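Plostov wiring sort kit for a small repair bench: worth the subscription?

Posted by Octavio Cusi
March 2, 2021

I look after incoming parts for a small motor and fan repair outfit. A lot of what we take in is leads, harnesses and little boards that have to be separated before anyone can test them. We have been offered the Plostov sort kit, which covers the gripper fingers, the wrist camera bracket and the picking software, with Ollano doing the install and the first round of training. The arm is extra. The quote has a monthly fee for the software and I can't tell from the brochure what stops working if we drop it.

Rigid parts I'm not worried about. My doubt is over soft wiring, and twisted pairs in particular. The brochure shows one lead at a time on a bare bench, which is nothing like our bins. Has anyone here run it on mixed leads for more than a trial? I'd also like to know what the fingers are like to live with, and how much bench it wants.

Tae-yang Yoo

We've had one since last March. Twisted pairs are fine if they are short and you leave a gap between pieces. The fingers close flat with a narrow slot down the middle, and the stock grip setting is too firm for light signal wire. Turn it down before your first run. Long pairs get taken up in a bunch and the spare length loops out over the fingers, so the next place the arm goes needs clear space on all sides.
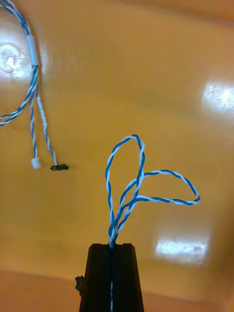
Can it tell one connector from another?
Only as far as you teach it. The base package sorts on colour and overall shape, and telling plug types apart needs the extra training pack, with at least 22 labelled samples of each type.

The bench needs to be a dull finish if you can manage it. Glare costs you picks. We laid matte vinyl under ours and the retry count came down within a day.

Caoimhe Ó Néill

Mostly agree with the above, but I'd look harder at the fee. I ran the kit on a contract job at Costello and kept a tally for one full shift. It attempted 231 picks and completed 208 of them without help. The misses were nearly all leads lying across other leads. Boards gave no trouble.

Three things I would want in writing from Ollano. First, which functions stay on without the subscription. In our case the arm kept running saved jobs but would not accept new part types. Second, the price of replacement fingers, as the inside faces wear and the camera bracket has to come off to change them. Third, who redoes the camera calibration after a finger change. We were told it was a five-minute job and it took most of a morning.

On tray layout, put one kind of part in each outer tray and keep the mixed lot in a single tray between them. Shallow trays are much better than deep ones.
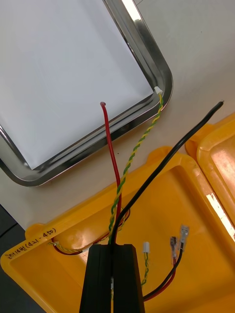 Wall height matters more than floor area. If the fingers have to reach down beside a wall, the software backs off and tries from another angle, and each of those attempts adds several seconds. Crimped terminals can also catch on a raised rim as the lead is lifted out. There is a lift height setting under the tray menu that deals with most of that. Set it per tray and save it with the job, or it goes back to default on restart.

Label the trays on the outside where your people can read them. The software goes by tray position only and takes no notice of what is written on them.

If you're considering two arms, get the quote for both at the start. Adding the second one later meant another site visit and a second licence.

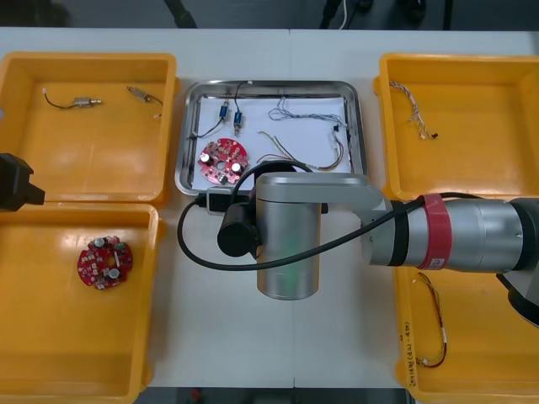
The shared area is handled by a simple lockout, so one arm waits while the other is over the middle. You won't get double the output. We got a useful gain on the boards and very little on the leads. For a bench your size I'd begin with one and ask for a trial month using your own bins.

Cirilo Ochoa

Have a look at Metine as well. Haven't used it for wiring myself, but there was no monthly fee when I asked. Support was slow to reply.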